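4.3 Comparing finger sets on the Tatard wrist mount
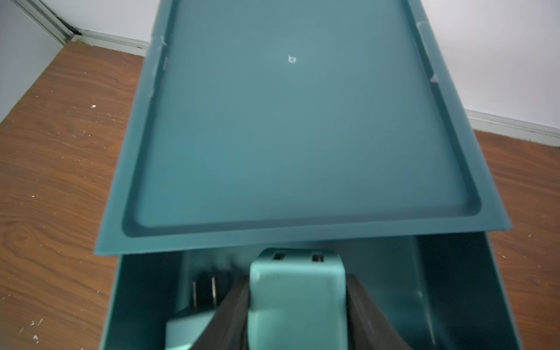
Finger comparison on the Tatard mount uses a fixed set of household parts and one open container, so that results from different finger sets can be read against each other. The procedure covers the Stadell narrow fingers and the Fontana padded fingers. Both sets bolt to the same carriage and use the same controller profile. Approach from above and close on opposite side faces of the part, as with the mint-green block in the teal storage box, where one finger presses on the left face and the other on the right. Leave the slotted top face clear. A grip across the top face is recorded as a failed approach even if the part lifts.

Before you start

Complete the wrist camera check in section 3.6. The camera must be locked in its bracket, and both fingertips must be in view when the fingers are open. Load controller profile 431. Older profiles do not report finger position during closing and cannot be used for this test.

CAUTION: Keep hands out of the container whenever the controller is in Ready or Run. The fingers can close without a warning tone.

Installing the finger set

1. Set the controller to Hold and wait for the status light to turn steady amber.

2. Remove the two screws from each finger and pull the finger straight off the carriage. Do not twist it.

3. Wipe the carriage face with a dry cloth.

4. Fit the new fingers and start all screws by hand before tightening any of them.

5. Run Fingers > Zero. The fingers close fully, open fully and stop at the midpoint.

6. Check that the tips meet evenly. If one tip leads the other, loosen both fingers and repeat from step 4.

NOTE: The Fontana pads compress slightly during zeroing. Run Zero a second time after fitting new pads - the first value is often low.

Setting up the container

7. Place the container on the floor or on a fixed surface within reach of the arm. The walls should slope inward toward the base or stand vertical. Containers with an inward lip are outside the scope of this test.

8. Open the lid and tilt it back on the side away from the arm. It must stay there without being held.

9. Place the target part near the middle of the container. A second part may be placed next to it for the crowded trial described in step 15.

10. Jog the wrist down until the fingertips are level with the upper third of the target part. Save this position as Pick 1.

Do not save Pick 1 with a finger touching the container wall. The controller will accept the position, but the contact adds to the measured grip load.

Running the trials

11. Set Close Speed to 2 and Hold Time to 600 ms.

12. Select Compare > New Run and enter the finger set name.

13. Press Start. The arm moves to Pick 1, closes, holds, lifts and returns the part.

14. Repeat until the run counter shows 9. Reposition the part by hand between trials only with the controller in Hold.

15. For the crowded trial, leave the second part beside the target and repeat steps 12 to 14 under a new run name. Parts with exposed metal prongs may be used here if they are not connected to anything.

16. Change to the other finger set and repeat from step 1. Do not move the container. If it shifts during the change, discard both runs.

Reading the results

The Compare screen lists closing position, peak load and slip for each trial. Use the median closing position. Peak load is useful only between runs made with the same part.

In the Jivthorpe bench runs, Hsin-yi Kwok recorded less slip with the Fontana pads on smooth plastic parts. The Stadell fingers needed less clearance in the crowded trial and disturbed the neighboring part less often. Mattes Brinkmann repeated the runs with worn pads and saw most of the slip advantage disappear. Replace pads that look polished at the tip.

If the camera view of the target is blocked by a finger, raise the wrist and save Pick 1 again. Partial overlap with the second part is acceptable.

Send exported run files with questions about this section to Intan Halim, Jivthorpe applications desk. Include the profile number and the finger set name.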